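Lining up left and right gripper streams before you train
Written by Dindo Javier for the Okik tooling pages

If you have ever replayed a two-handed cloth episode and felt that one hand was a beat behind the other, this walkthrough is for you. We'll go from raw logs to a clean, paired episode, and I promise it is less scary than it sounds!

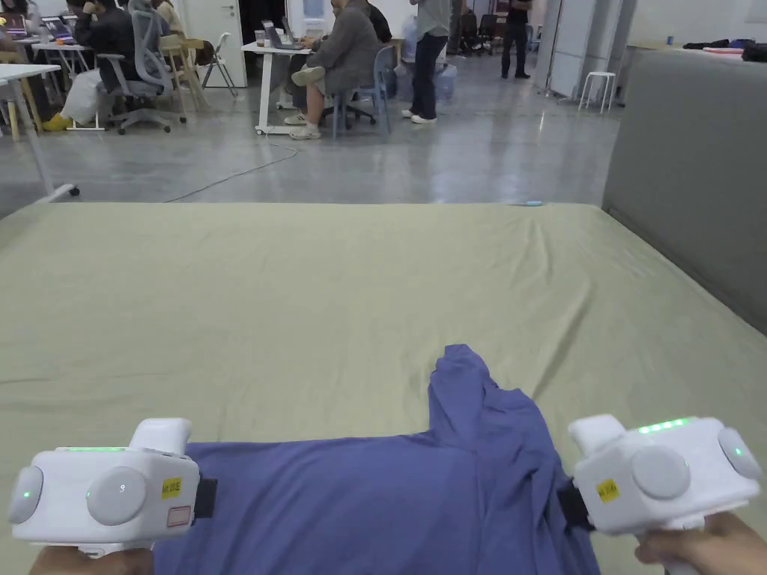
Step 1. Load the episode
Open Clunex and point it at the folder with both gripper logs and the head video. My practice episode has 1490 video frames, so don't worry if yours takes a little while to open (I usually go and refill my coffee).

Step 2. Pick one clock
Choose the head video as the reference. Both grippers then get shifted to match it, and you only have one timeline to think about when you come back to this in May and have forgotten everything.

Step 3. Find the offset
Plot jaw opening for each side and look for the first full close. Mark that same moment in the video, once for the left and once for the right. If either mark is off by more than 20 milliseconds, nudge it by hand - the arrow keys are much kinder than the mouse.

Step 4. Resample and check
Run the resample, then scrub through any stretch where both jaws are holding the fabric. The two curves should stay flat together. If one wanders, go back to step 3 for that side only.

Step 5. Export
Save as a paired episode and keep the offsets file right next to it.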